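Dark wicker basket leaving marks on white shelf

Posted by Reda Bouazza in Storage and Laundry

I bought two dark brown wicker baskets for the white cupboard in our bathroom. After a week there was a brownish smear on the shelf under one of them. Is it the stain coming off, and can I stop it without taking them back? They get a fair bit of steam in there.

Vlastimil Tichý
Take them back.

Sem De Haan
Probably loose stain. Cheap dark wicker often isn't sealed underneath. Wipe the base with a damp white cloth and see what colour comes off. If it's brown, keep wiping with clean cloths until it stops, then let the basket dry outside in the shade for a day. After that I'd give the bottom two thin coats of clear water-based varnish -- leave 17 hours between them if it's humid. Felt pads help too. For the smear, try bicarb on a damp sponge and don't scrub hard.

Younes El Fassi
Agree with Sem, but do the braid around the bottom edge as well. It's the part that sits on the shelf and it holds more stain than the flat weave. A small brush gets into the twists.

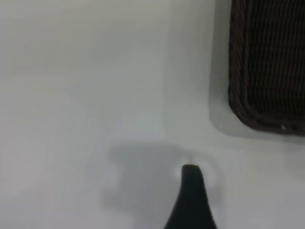 I did mine in March and used less than half a small tin. Keep the rest for touch-ups.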